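# Open Day at Bramness

Nesrin Ersoy had signed up for the ten-thirty tour because the later one was full. She gave her name at the Bramness front desk, got a sticker, and followed a man called Lambrakis up two flights of stairs with 14 other people.

The demonstration room had a long table and a screen on the wall. Lambrakis said the arm would be working in a simulated kitchen, and that they would watch the task he used for training new staff. The object was a blowtorch, the kind cooks use. He started the program and switched to the close view.

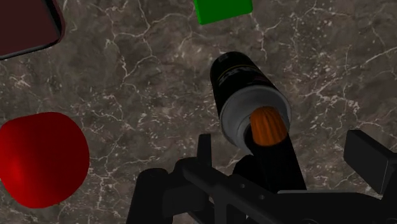 *2 min read*

"Which way is up?" a boy asked.

"Depends where you stand," Lambrakis said. "That's the canister. The orange part is the end of the torch head."

Nesrin looked at the two black fingers and the gap between them. She had run a packing line at Vetwood for ten years, and she knew how far a hand should be from a thing before it closed. She thought the left finger was all right. She wasn't sure about the other one.

"Is it going to squeeze the orange bit?" she asked.

"What would you do?"

"I'd come at the can from the side."

Lambrakis wrote this down on the back of his schedule. The boy's mother asked if the red thing at the left was a tomato. Lambrakis said he had always called it an apple, and he paused the program so they could see the whole counter.
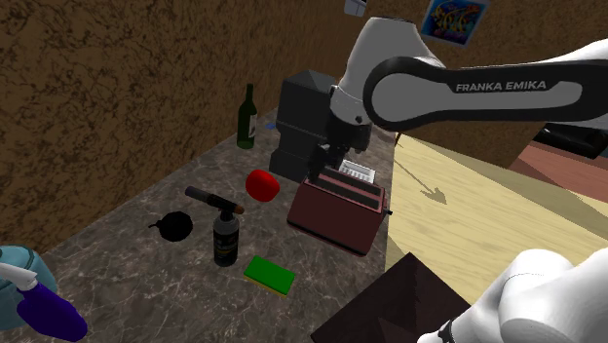 **Prengate Evening Writers, fiction group**

It was a messier kitchen than Nesrin had expected. There was a wine bottle by the wall, and a sponge by the torch with its green side up. The arm hung over the toaster. Somebody had gone to the trouble of putting up a picture with fish in it.

"Who did the fish?" she said.

"Before my time."

The boy wanted to know if the arm could make toast. Lambrakis told him there wasn't any bread in the program. He said they could add some, but it would mean filling out a form, and the form went to another floor.

A bell rang downstairs for the next group. People picked up their coats. Nesrin stayed where she was, looking at the torch.

"Do you hire people for this?" she asked. "To say where the hand should go?"

"In June, usually."

"I'm 38 miles away."

"There's a bus," said Lambrakis. He tore the corner off his schedule, wrote a phone number on it, and gave it to her. Then he started the program over for the people coming up the stairs, and she moved to the back of the room to watch it again.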